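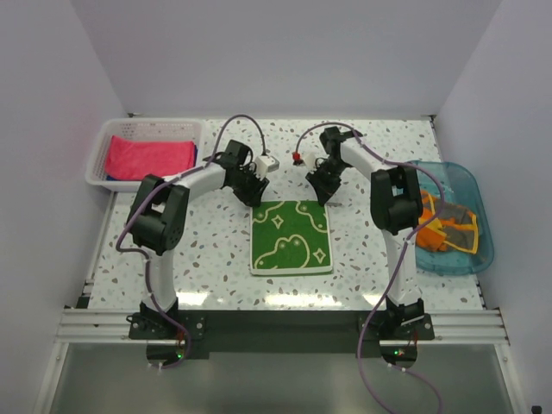 水磨石台面的回潮与配比

水磨石重新进入住宅和小型商业空间,首先体现在台面上。地面施工周期长,现浇湿作业对楼板含水率、养护和排浆都有要求,翻新项目大多承担不起;台面可以在工厂预制,切割后运到现场安装,工序与石英石相近。材料的性能差异也因此从现场转移到了工厂,转移到骨料级配、胶凝体系和表面处理这几个环节。

按胶凝材料划分,市面上的水磨石台面有两大类。无机类以白水泥为基体,加入石英粉、偏高岭土等矿物掺合料,靠水化反应获得强度。有机类以不饱和聚酯或环氧树脂为基体,骨料体积占比高,固化快,吸水率低。两者在外观上可以做到十分接近,在使用中的表现却差别明显。无机类耐紫外线、耐高温,弱点是毛细孔多,遇酸会腐蚀;有机类致密,抗污好,但热膨胀系数大,热锅直接放置会留下泛黄或微裂,长期日照下浅色基体也会变色。

还有一类产品常被归入水磨石,严格说只是水磨石花纹。它的底材可以是高压装饰层积板、瓷砖或印刷膜,碎片图案由印刷获得,没有骨料,也不能打磨翻新。判断方法是看侧边:真正的水磨石在断面上能看到同样的碎石分布,花纹板的断面则是另一种材质。重复周期也可以作为参考,印刷图案在较大面积上会出现完全相同的碎片组合。花纹板没有什么不好,轻、便宜、接缝容易处理,只是不应按水磨石的价格出售,也不应按水磨石的方法养护。

级配决定外观,也决定强度

骨料的粒径分布是配方的起点。单一粒径的碎石堆积时空隙大,需要更多浆体填充,收缩随之增加。连续级配让小颗粒填入大颗粒之间,浆体用量下降,成品的翘曲和开裂风险也下降。设计师偏爱的“大块碎石散落在白底上”的效果,恰好是级配上最不经济的一种:大颗粒稀疏,白底面积大,基体几乎单独承担收缩应力。

Ponia是一条以白底细碎石为主的预制板产品线,板厚有20毫米和30毫米两种规格。20毫米板用于有通长基板支撑的台面,30毫米板可用于局部悬挑。厂方在白底系列中加入了与基体同色的细石英砂,肉眼不易分辨,作用是把连续级配补齐。从断面看,灰色、米色的大碎片之间并非纯浆体,这是它在翘曲控制上优于早期产品的原因。

骨料种类同样影响打磨结果。大理石碎片硬度低,与白水泥基体磨耗接近,容易得到平整面;花岗岩和石英碎片硬度高,打磨后往往略高于周围基体,手摸可以察觉。混用软硬骨料时,磨盘粒度的过渡要加密,否则软质碎片边缘会出现浅坑。玻璃碎片还有一个额外的问题,在水泥体系中可能发生碱骨料反应,需要用矿物掺合料抑制,或者改用树脂基体。

颜料的比例也在这里讨论。白底要白,依赖白水泥的白度和钛白粉,后者掺量过高会增加需水量,早期强度下降。不同批次的白水泥白度有波动,同一套厨房的板材应出自同一批次,补板时色差几乎无法避免。

回潮的来源

用户投诉里最集中的一项是“台面发暗”。水槽周围、窗台内侧和墙角出现深色区域,擦不掉,天气干燥后部分消退。这种现象的机理并不复杂:水进入毛细孔,改变了基体的折射条件,光散射减弱,颜色变深。水分蒸发后颜色恢复。如果水中带有色素或油脂,残留物留在孔隙里,深色就不再消退。

水的入口通常有三处。表面一处,密封剂磨损后直接渗入;开孔一处,水槽和龙头的切口在现场加工,常常漏涂密封剂;背面一处,台面下方的柜体通风不良,冷凝水从未经处理的背面进入。前两处容易检查,第三处往往到拆除时才被发现。

Plander旧仓库改造项目提供了一组可用的记录。该项目在公共茶水间安装了23块无机水磨石台面,采用同一批次的板材,一部分在安装前做了六面密封,其余只处理正面和可见侧边。第一个冬季过后,只做正面处理的板材在靠外墙一侧出现了连续的深色带,六面密封的板材没有出现。改造方随后在柜体背板上加开通风口,深色带逐渐收窄,但靠近墙角的部分没有完全恢复。

这组记录有局限。柜体朝向、使用频率和清洁方式没有统一,不能当作对照试验看待。它能说明的是背面密封的成本很低,而事后补救需要拆板。

密封剂的选择

渗透型密封剂以硅烷、硅氧烷为主,进入孔隙后使孔壁憎水,不改变外观,不提供耐酸保护。成膜型密封剂在表面形成聚氨酯或丙烯酸涂层,能阻隔酸和油,但会划伤、剥落,局部修补后有光泽差。锂基或钠基硬化剂与基体中的氢氧化钙反应,提高表面硬度和致密度,常与渗透型配合使用。

厨房台面的合理做法是先硬化,再渗透,待充分干燥后视需要加薄层成膜。顺序不能颠倒,憎水处理后的表面无法再吸收水性硬化剂。Nassar是一种水性渗透型产品,施工说明要求在基材含水率达标后涂两遍,第二遍在第一遍未完全干燥时进行,多余液体须在结膜前擦净。现场最常见的失误正是这一步:残液干在表面,形成白色斑痕,需要重新抛光才能去除。

复涂周期应由滴水试验决定。在台面不同位置滴少量清水,静置后擦去,若留下暗斑,说明该处憎水性已经衰退。水槽前沿和备餐区衰退最快,可以只对这些区域复涂,渗透型产品不会产生接缝痕迹。

接缝与支撑

预制板的长度受模具和运输限制,转角台面必然有接缝。接缝位置应避开水槽和灶具开孔,那里截面最小,应力最集中。填缝料的颜色要与基体一致,而不是与骨料一致,这一点在白底板上尤其明显;碎片在接缝处被切断,眼睛首先注意到的是基体的连续性。有些加工厂会在接缝处手工嵌入碎石后再打磨,效果好,工时也高。

支撑方面,无机水磨石抗压强度高,抗折强度有限,柜体顶面的平整度比承载力更重要。局部垫高会形成支点,板材在运输中留下的微裂缝会从该处扩展。安装时宜用整条弹性胶垫,不宜用点状硬垫片。与墙面相接处留伸缩缝,用中性硅酮胶封闭。酸性硅酮胶在固化过程中释放醋酸,与水泥基体接触后会破坏粘结面,不应使用。

价格构成

Jimmont加工厂公开了一份2024年1月的报价单,无机白底板含切割和正面密封,单价为每平方米1,448元,六面密封、开孔和转角拼接另计。把各项分开列出的做法值得肯定,因为报价差异大多藏在这些附加项里。低价合同通常省去背面处理和开孔切口的密封,业主在验收时看不出区别。该厂从2月起把背面密封并入基础单价,不再作为可选项。

板材本身的成本中,骨料占比不高,打磨和抛光占比最高。粗磨去掉表层浆皮,使碎石截面露出;补浆填平气孔,再养护;细磨和抛光逐级进行。补浆次数直接关系到表面针孔的多少,也直接关系到工时。验收时可以用侧光照射台面,针孔会投下细小阴影,正面光线下则不易看到。

日常清洁

中性清洁剂和湿布足够应付多数情况。除垢剂、洁厕剂和白醋都会腐蚀水泥基体和大理石骨料,表现为局部失光、手感发涩,碎片边缘变得模糊。失光区域不能靠打蜡恢复,蜡层只在短时间内掩盖粗糙度,还会妨碍后续的渗透密封。轻度失光可用细粒度树脂磨片手工处理,范围应大于可见痕迹,以免形成凹陷。

咖啡、红酒和姜黄类色素应及时擦去。已经渗入的有机色斑可用过氧化氢糊剂敷盖,覆膜静置,揭去后用清水洗净,干燥后重新密封。油斑用吸附性粉末加溶剂处理。铁锈斑较难处理,常用的草酸对大理石骨料有腐蚀,应先在不显眼处试验。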